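Do Microwaves Cook Food From the Inside Out?
By Remedios Villanueva

Lots of grown-ups will tell you they do. Ask them how they know.

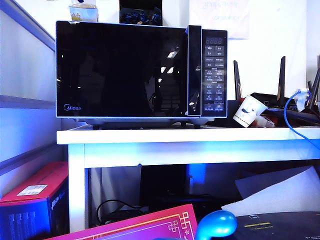 What the waves really do
A microwave oven makes invisible waves, a bit like radio waves. They get into food and make the tiny bits of water in it jiggle and twist. All that jiggling heats the food up.

So is it inside out?
No. The waves come in from the outside, and most of them fade out after an inch or so. The middle of a thick potato has to wait for heat to creep in from the hot parts around it. Why do people believe the story, then? Maybe they bit into a pie with a warm crust and a filling that burned their tongue. The filling is wetter than the crust, and wet stuff soaks up more of the waves.

Does it make food radioactive?
I hear this one a lot, and I have yet to see any proof. When the oven stops, the waves stop. Nothing is left behind in your soup except heat.

Don't take my word for it
Ask a grown-up to help. Put 5 slices of cold butter in different spots on a microwave-safe plate. If your plate spins, have them take out the turntable and its ring and set the plate on an upside-down dish. Heat for 8 seconds and look. Did every slice melt the same amount? Try it again before you decide. One test can fool you.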